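Skesteo shop trials, weekly catch-up
Minutes, Mar 7, 2022, back office, Ilness

Present: Ezekiel Blackwood (chair), Harriet Brannigan, Lindgren people on the phone, Mavomcombe joined late. Minutes by the usual hand, typed as we went, sorry for spelling.

1. Last minutes
Agreed. One correction, the July target is for teleop demos only, hand-guided ones come after.

2. Demo numbers
81 basket demos kept so far out of the 900 wanted. 67 of those are teleop, rest by hand guiding. Ezekiel not happy with the pace. Operators spend too long on reset between goes. Agreed: basket goes back to the same spot on the floor every time until end of month, then start moving it. Shelf order to stay as is.
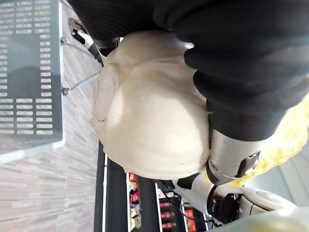 Hand guiding v remote control, long discussion. Hand guiding gives nicer slow contact, operator can feel when the arm is pushing. Trouble is the sleeve, people grab it to steer and it slides, and then the start pose is off. Remote is cleaner on pose but operators come in too fast near anything soft. Wrist view doesnt help much once the cream bag is right up against the metal, it fills the middle and you only get the basket handle and floor off to the side. Harriet wants operators to stop above the basket, look, then go in. Lindgren asked if a pause will get learnt as part of the task. Probably yes. Trim pauses longer than 5 seconds before training, keep the short ones.

ACTION: Harriet to write the stop-and-look rule on the operator sheet.
ACTION: Lindgren to send trimming script.

3. Sleeves
Fabric bunching over the wrist again. Two options, tighter band or shorter sleeve. Shorter sleeve preferred, cheaper and quicker to swap. Check that it doesnt hang over the fingers when the arm is lowered. Old ones to be kept as spares, not thrown out.

ACTION: Ezekiel to order, one pair first.

4. Rest pose between demos
Every operator is ending somewhere different. Some leave the hand hanging open over the carpet, some fold it in. Needs one pose for all. Proposal: arms down, fingers pointing at the floor, feet on the carpet, hold, then end the recording. Tried with both operators this morning, easy enough over remote, fiddly by hand guiding as you need two people.

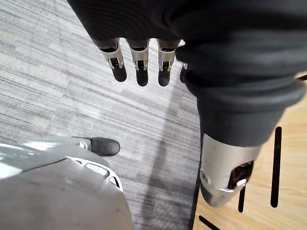 Mavomcombe disagreed with a fixed rest pose, said if every demo ends the same way the policy will hurry to get there and drop the bag early, and asked for the last part to be labelled seperately. Harriet said labelling is fine if somebody else does it. Left it that the rest pose goes ahead, with a button press to mark task done before the arm moves off.

ACTION: Lindgren to add the button to the remote.

5. AOB
Headset strap worn, replace. New operator shadowing from next week, hand guiding first, no remote until signed off. Operators want a proper break after each hour of teleop, agreed.

Next meeting same time, Harriet to chair.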